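Apolinar Medrano
Feb 27, 2019

1/ My sister asks me when a machine will tidy the toys of her children. I work with robot arms, so she thinks I must know. I will try to answer with care.

2/ For us it is a small chore: bolts, nuts and flat plates of plastic, spread on a brown mat, the pieces in many colors.
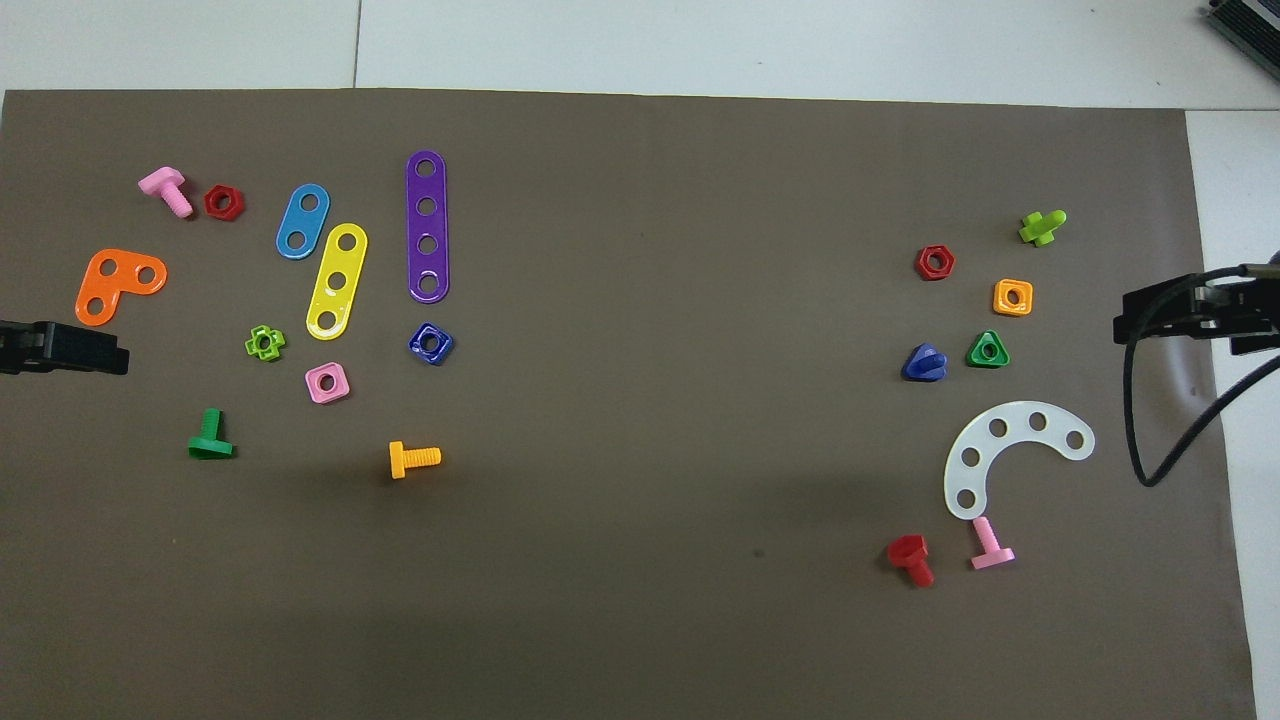 3/ What is difficult for the arm

A thin plate lying flat gives the fingers almost nothing to hold. A nut on its edge is easier, but it can roll away. A child of three years solves both without thinking.

4/ At Surkholm we wrote down 57 tries in January. In 36 of them the piece came into the box. I was expecting less.
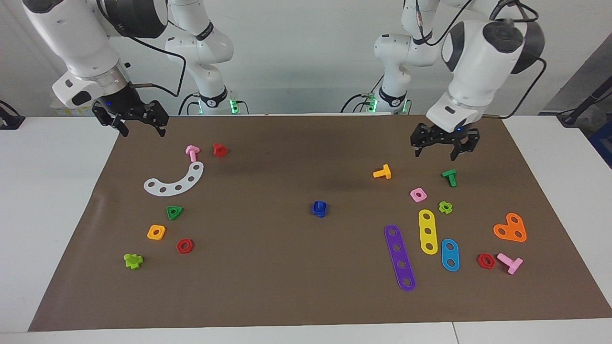

5/ Speed is another matter. My niece needs one minute for the whole floor, if she is promised a cookie. So my answer to my sister is: not yet, please keep the cookies.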